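Search this site
Search

February 23, 2026
By the books desk

The author of "The Salt Clerk" wrote most of her second novel before work, at a kitchen table in Troltbridge. She set herself 91 words a day at first, a number she picked so low that she could not fail at it.

"Some mornings that was two sentences," she said. "Then I'd go catch the bus."

The book follows a records clerk in Lonbridge, a port town that has lost its port. When a box of shipping ledgers turns up with pages missing, the clerk starts filling in the gaps herself. She is good at it, and people begin to rely on what she has made up.

"I didn't want her to be a con artist," the author said. "She likes things to be complete. That's how it starts."

She worked in a county records office for two years before her first novel was published. The ledgers in the book are based on ones she handled there, though the town is not.

"People from three different places have told me Lonbridge is their town," she said. "I let them have it."

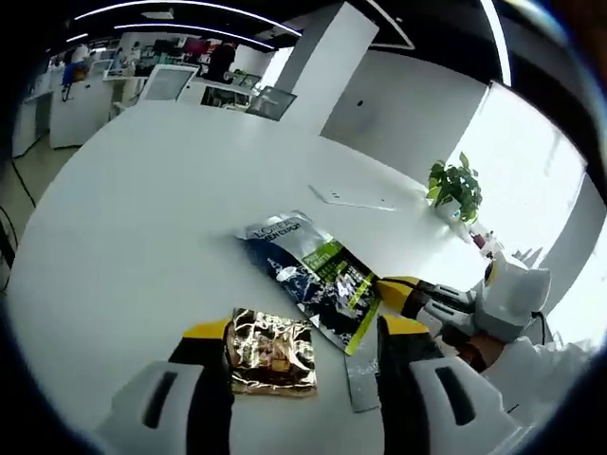

A L'Oréal Men Expert sachet and a gold-foil packet on a white table.

The first draft had 109 chapters, many of them a page long. Her editor at Mollah Press asked her to join them up, and she spent most of a winter doing so. The finished book has 31.

"I fought for the short ones for a while," she said. "Then I read it straight through and got tired of starting over."

Mollah printed 3,000 copies of her first book, a story collection called "Tratau," after the village where her grandmother grew up. She still hears from readers about the last story, in which a ferry operator refuses to retire. She has been asked to turn it into a novel and has said no.

Her next book is set on a dairy farm. She has the opening and a page of notes on milk prices, and she plans to go back to the early mornings in April.

"The Salt Clerk" is out now in hardcover.

Contact us | © 2026 All rights reserved | Back to top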